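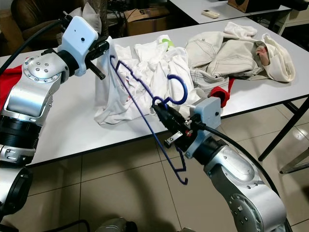

How long must the floor dry before I put on the second coat of Nustier sealer?
Wait four hours at normal room temperature. In a cold or damp room, leave it until the next morning.

Section 5. Applying the sealer

Before you start, the floor must be clean and fully dry. Vacuum it two times and wipe it with a damp microfiber cloth. New concrete must cure for 30 days.

1. Shake the can well and pour 1000 ml into a clean tray. This quantity is for one coat on a small room.
2. Seal the edges first with the Riltlow brush, in a band as wide as your hand.
3. Roll the rest of the floor, starting at the wall far from the door. Keep a wet edge.
4. Do not go back over sealer which is already becoming sticky.

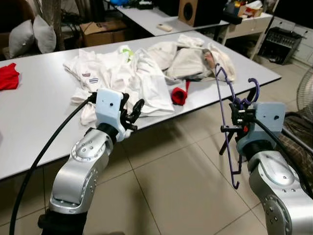

Work table with clothes.

5. After the first coat is dry, sand lightly with 300 grit paper and remove all the dust.
6. Apply the second coat across the direction of the first one.

Caution: Keep windows open during the work. Do not use near a flame or a heater with a pilot light.

Note: If white marks appear, the concrete still had moisture inside. Stop the work and see Section 7. For floors with old wax, use Galtach remover first, part number 183.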